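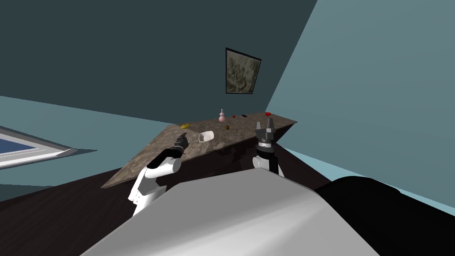

The counter-clearing practice room in Nomenel, seen from over the robot's body.

Nomenel gets a free practice room

Friday, June 18, 2021

We've been waiting for this one! Lamanus, the small outfit behind the Nomenel simulator, has added a ready-made kitchen counter room to its starter kit, and it costs nothing if you already have the base license. You load it, pick a two-armed robot, and you have a stone-topped counter with seven small things on it to reach for. A bowl, a pink bottle, a few little items along the back edge — enough to keep a beginner busy for a weekend.

I gave it two evenings on a five-year-old laptop and it ran fine once I turned the shadows down.
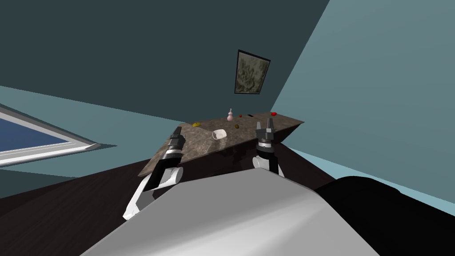 The arms can be driven by keyboard, gamepad or script, and the gamepad is by far the most fun. My first tries were terrible (I kept steering the wrong arm), but the undo key takes you back to the start of a move, so you can just go again. Scripts are short and readable, and the sample ones come with plenty of comments.

What I like most is that you can change views while an arm is moving. The body view is good for planning a reach, and the gripper view is the one to use when you want to line up two fingers with something tiny. 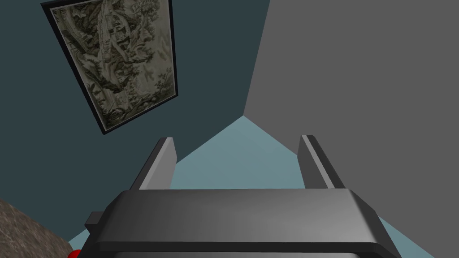
What's in the download

The room itself, 5 sample scripts, a short manual and a folder of 600 spare objects you can drop onto the counter. The Marchand arm pack works with it too, though you'll need to reset the finger width by hand. I'd like to see better search in the object folder, and the manual skips over saving your own layouts — look under Room, then Keep. 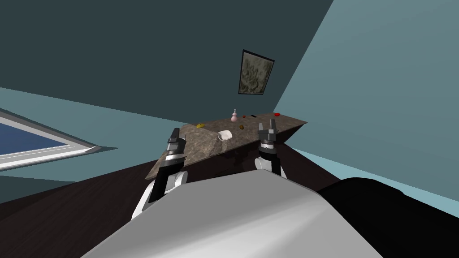
Where to get it

Open the Junus add-on page from inside the simulator and choose Counter Room. Existing users need version 7 or later. A second room is planned for December, and I'll write that one up as soon as I've had a go at it.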